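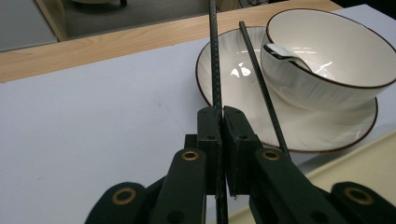

The Akton with both rods in, and the bowl that has caused me so much grief.

So I broke a bowl. Or the robot broke a bowl, on my instructions, and I've spent most of October working out whose fault it was (mine, mostly, with a little help from a screw).

If you're new, I work on the chopstick project at Dasmont. I spend my days holding an Akton gripper in one hand and doing little table tasks with it over and over while it records. Then the recordings go into Arkier, which is our logging and training software, and at the other end a robot arm with the same jaws on it tries to do what I did. Lately the task has been tableware. Get the rods around the spoon handle, lift the spoon out of the bowl, set it down on the saucer. Your average six-year-old would be bored after one go. I had 955 takes of it and was feeling pretty smug.

Then we put the new model on the arm.

The first try was fine! Slow and kind of wobbly, but the spoon came up and went over and came down, and Chanida Yensuk and I did a very undignified high five over the keyboard. Second try, the arm came in a bit low, which it does sometimes, and I remember thinking "oh, that's a bit low," and then it just kept going. The rod tips went past the spoon and into the inside wall of the bowl and pushed. The bowl slid, hit the lip of the saucer, tipped, and the arm kept following it like it was being helpful. I hit the stop button. By then the bowl was on its way to the floor and so was a good-sized chunk of saucer.

Nobody was hurt, but I want to be straight about how that happened, which is luck. I was standing closer than I should have been. Our rule is that you're behind the tape line with your hand on the stop, and I was leaning over the line with my hand NEAR the stop because I wanted a better look at the tips. Ceramic breaks into really nasty little slivers. I found one in the cuff of my jeans that evening, at home, while doing laundry. I've thought about that sliver a lot.

Anyway. Why did it push?

My first theory was the model. It's always my first theory, probably because it means somebody else has to fix it. Chanida said go look at the hardware before you go blaming software, and I said yes of course, and then I spent two days looking at the software. I replayed the bad run in Arkier with the planned tip position drawn on top of the camera view, and the thing that bugged me was how calm it looked. There was no jump and no glitch. As far as the arm was concerned, it was closing nicely on a spoon handle that happened to be somewhere else.

So then I went back through my own takes, which is deeply boring, and I recommend a large coffee. In the early ones the tips meet where they should. In the later ones, they don't quite. The textured rod, the one that runs up between the jaws, was sitting lower in the grip than it had been when I started. It hadn't dropped all at once either. It was creeping down a tiny bit at a time, and I'd been making up for it with my wrist without noticing. My hand learned the new length, the calibration file didn't, and so the recordings were quietly telling the model that the tips were higher than they really were. The arm came along with its rods mounted exactly where the file says and did the whole motion too low.

I cannot tell you how annoying it is to find out you've been skillfully compensating for a fault. I was proud of those takes!

The cause was the clamp screw on the rod. It's a small one, it goes into a green jaw block, and somebody (me) had put it back without threadlocker after swapping rods. Every squeeze worked it a hair looser. It never got loose enough to rattle or for the rod to flop around, which would have been a mercy, and you could wiggle the rod with your fingers and it felt solid. You had to push straight down on the end to feel it give. I never pushed straight down on the end. Why would I?

While I had it apart I also checked the pivots in the linkage, the ones with the brass rings, in case there was slop in there too. They were fine. I'd half hoped they weren't, so I could spread the blame around, but the Begay shop did those and Begay doesn't mess around.

So here's where the data ended up. I went take by take comparing the tip position at close against the calibration, and 66 of the 955 were off by enough to matter. That sounds small, and when I first saw the number I thought, well, that can't be it, that's nothing. But they were all from the same stretch, and that stretch happened to be when I'd moved on to starting with the spoon handle resting up against the side of the bowl. So nearly everything the model knew about that starting position, it had learned from a gripper with a slipping rod. Then we set up the test with (you guessed it) the spoon handle up against the side of the bowl. The first try only worked because I'd set the spoon down a little differently. I have the video. It's maddening.

We pulled all 66 and I re-recorded them. My thumb is still complaining.

There was a second problem, and in a way it's the one I feel worse about. The arm is supposed to stop if it's pushing on something harder than it expects to. It didn't, and when Chanida dug into the settings, the force limit was still at the value we'd used for the drawer task, back when it needed to lean on a sticky drawer. Four weeks it had been sitting like that. A drawer can take it and a bowl can't, and neither can somebody's knuckles. I'd signed off on the setup sheet for the new task too. The sheet had a line for the force limit and I'd checked it off, because there was a number there and it looked like a number.

Things are a bit different now:

The line on the sheet makes you write the limit in by hand, and the second person writes it in too, separately, and if they don't match you don't run.

Rods get a paint mark where they go into the jaws. If the mark has moved, you stop recording and go find out when it moved. I check mine every 10 takes now, which felt fussy for one afternoon and then stopped feeling like anything.

Threadlocker lives in the drawer with the rods instead of across the room with the glues. (I know what I'm like. If it's across the room, I'm not going to get it.)

Safety glasses for anything ceramic, and the stop button now has a cord long enough that you can stand properly back and still have it in your hand. Mine is the hand on it, not near it.

And we rehearse each new task on a plastic bowl first. Chanida wanted to stay on plastic for good. I argued for going back to ceramic once the force limit's been tested, since real bowls are shiny and slippery and I'd like the robot to meet one eventually. We've settled on plastic until the limit trips properly on every deliberate bump, and we're doing the bumps by lowering the tips onto a foam block. The foam block has been through a lot already.

A couple of people asked after the last post whether I'd ever tried eating with the Akton. Yes. Noodles, once, at lunch, with rods I'd washed very thoroughly. It's possible, but you'll want to wear a shirt you don't care about. I'll write that one up properly when I've got the new takes trained and a bit more patience, and if anyone has a favorite threadlocker that doesn't stink up a small room, please leave it in the comments.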